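4.2 The swapped-hand fault

The first version of this work, circulated in July, said that the tracking errors in the Kassa recordings were "minor and removed by filtering." We no longer think either half of that sentence holds. This section sets out what went wrong when the Gitia arms were run on a policy trained from those recordings, what we believe caused it, and where the evidence stops.

The fault itself is easy to state. During a run of the washing machine task, the right arm moved across the body toward the place where the left arm already was. The two arms touched at the wrist. The force limit tripped, the motors were cut, and the run ended with a scuffed gripper housing. The person at the stop button had begun to press it, but the log shows that the limit acted first. We would not lean on that ordering as a sign that the safety design was sound. The limit had been set for slow contact with a fixed object, and here both arms were in motion. It tripped at a value that we had picked by feel some weeks earlier and never tested for this case.

Our first account blamed the controller. That was convenient, as the controller was new and the data had been declared clean. When the same commands were replayed with the arms parked well apart, the crossing motion came back in the same place. The controller was doing as it was told. The policy had asked for it.

Kamil Bartoš then went back through the 69 recordings used for training and played each one beside its hand paths as solved by Kernus, our marker tracker. In some of them the left and right paths traded places for a short stretch and then traded back. The demonstrator's hands did no such thing. In the picture the left hand stays on the left, while in the solved path it leaps to the right, picks up the other hand's motion, and leaps home again. Our filter was built to catch leaps. It caught the large ones and passed over those that took place while the hands were close together, which is when a swap moves each path the least and does the most harm to the meaning of the motion.

The setup matters here. Each demonstrator carries two hand-held grippers, and each gripper has a cube under the fingers with square markers on its faces. Kernus finds whichever faces it can see, works out the position of each cube, and assigns it to a hand. The markers on the two cubes are supposed to be different, so that the assignment cannot go wrong. In practice the tracker falls back on a guess from recent motion whenever a marker's inner pattern cannot be read but its outline can. This fallback was switched on by default. The tool's notes do mention it, in a single line, and we had read past that line. 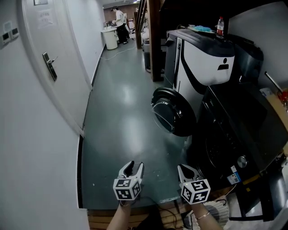 Could the fault have been found before the arms were run?
A side-by-side playback of the video and the solved paths would have shown it, and the tools to do that were in hand from the start. We relied on a summary score for each recording, and the score did not check which hand was which.

We are less sure about why the inner patterns became unreadable. Three explanations were put forward, and each of them has had a firm supporter in the group. The first is glare from lights and shiny surfaces. The second is motion blur. The third is the angle at which the cube is held, since a face seen nearly edge-on keeps its outline for longer than it keeps its pattern. All three sound right, which should make a reader wary. Glare was the favorite for a long time, mainly on the strength of the Josgate recordings, where the floor is glossy and the machines have curved, shiny fronts. But the swaps there do not cluster in the brighter stretches of video, and we could not bring one about by pointing a lamp at a cube that was held still.

Blur does better. Most swaps that we looked at fall in or just after a quick movement of the wrists. Yet plenty of quick movements go by without one, so speed alone will not do. The angle account was tested only by hand, with one demonstrator turning a gripper slowly in front of the camera. It produced lost outlines more often than misread ones. Our present view is that a swap needs a quick turn, a poor angle, and both hands close together, all at once. We hold this view loosely. It was reached by looking at the failures we already had, and an account built that way will nearly always fit them.

Zodwa Moodley, who reviewed the tracking work and had no part in the recording, raised a point that we had left out. The washing machine task invites the very hand positions that make a swap likely. A round door has to be kept open with one hand while the other goes in past it, so the hands come together, turn, and part again. Elsewhere in the task set the hands mostly keep to their own sides. If that is right, then the low overall error rate in our July draft was worse than useless. It spread a fault that sits in one kind of motion over a large body of data in which that motion hardly occurs. A reader would have come away with more trust in the washing machine data than it had earned.

Figure 2. Recording the washing machine task at Josgate. The demonstrator holds a gripper in each hand, with a marker cube below each pair of fingers. The round door stands open to the right of the hands.
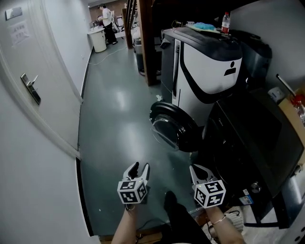 The repair was plain. The fallback was turned off, so that a cube with no readable pattern is now treated as missing. Gaps left by this are filled only when they are short, and a recording with a long gap is set aside for a person to look at. We also added a check that compares the side of each solved path with the side on which the forearm enters the picture. This check is crude and will fail if a demonstrator crosses their arms on purpose. No task in the set calls for that, as far as we know, though we have been wrong about what the task set contains before.

The repaired data were frozen on December 25, 2021, and the policy was trained again from scratch. It has not asked for a crossing motion in the runs made so far. We would ask readers to take little comfort from this. The original fault was also absent from most runs of the first policy, and we had been pleased with that policy right up to the contact. Runs without a fault are weak evidence when the fault is rare and its trigger is only half understood. What we can say is that the known swaps are gone from the training paths and that the check raises a flag when we put one back by hand.

There is a cost as well, and it cuts against us. Treating unreadable cubes as missing removes data from the hardest part of the task, so the new policy has seen less of the moment when one hand passes the open door. In use it hesitates there. At times it backs off and tries again, which some visitors have read as caution. We read it as a lack of examples. Slow motion near a door is easier on the hardware, but it would be a mistake to count that as a safety feature when it came about by accident and might vanish with the next round of training.

Two matters remain open. The force limit still rests on a value chosen by feel, and until it has been tested with both arms moving we do not regard it as a safeguard in its own right. The arms are run with a fixed no-entry zone between them for now, which rules out parts of the task we had hoped to show. The other matter is older data. Recordings made for earlier task sets went through Kernus with the same default, and models trained on them are still in use within our own group. Those recordings have not been checked. The results in Section 3 that depend on them should be read with this in mind, and we have marked them there.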